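Should I switch to zone defense with a short bench in rec league?

Community help > Basketball > Coaching and tactics

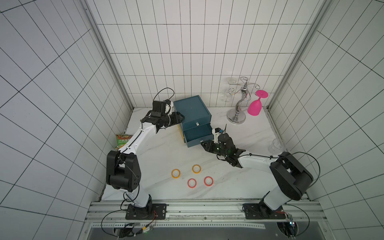

The situation

Posted by Plevine

Okay so I play in and sort of coach a co-ed rec team, and we're down to seven people since February. Two of those seven can't always make the late games. We play man-to-man because that's what we've always played, and by the fourth quarter we're dying out there. Last game we were up at the half and lost 60 to 101, and I don't think I've ever seen legs go that fast — mine included.

I'm thinking about a 2-3 zone. My worry is that the better teams in our league shoot pretty well from outside, and we don't rebound great even when everybody has a body to box out. Is a zone going to save our legs, or just get us beat in a different way? We get one practice a week if the gym is free, so please nothing that takes a month to learn.

Hanomell

I went through this exact thing with my old team! Go with the 2-3, but don't play it the whole game. We'd open in man while everyone was fresh, then switch to the zone after every made basket in the second half, and the other team would spend ten seconds of each trip figuring out what we were doing. That alone slows things down, which is half of what you want.

On the shooters, have your two guards up top cheat toward whoever has the hot hand and let the weak one shoot. Every rec team has at least one guy who thinks he's a shooter and isn't. Leave him open and he'll do the rest for you.

Rebounding will be your headache, no way around it. In a zone nobody has a man, so people stand there and watch the ball. We made a rule that you turn and hit the closest jersey the second a shot goes up, and we yelled "hit" out loud every time (we felt silly for a week, then it stuck). Your back three need to be your most stubborn people, and I'd take stubborn over tall.

Also look at your offense. If you're running on every rebound with seven players, no defense is going to fix that. Walk it up sometimes.

Jitpraphai

zone is fine just get more subs lol. ask the league if they keep a list of free agents, ours does and we picked up 2 that way

Imis

I'd disagree a little with the first reply. A lazy 2-3 against good shooters is rough, and in my experience you end up running more because you're always a step late to the corner. If you can stand it, stay in man but pack it in — everybody keeps one foot in the paint unless their player has the ball or is one pass away. You can teach that in a single practice since your people already know man.

Use your timeouts earlier too. I used to save mine for the end and then we'd be down twenty with all of them left. Now I burn one midway through the third whether we need it or not, just so people can sit down and drink something.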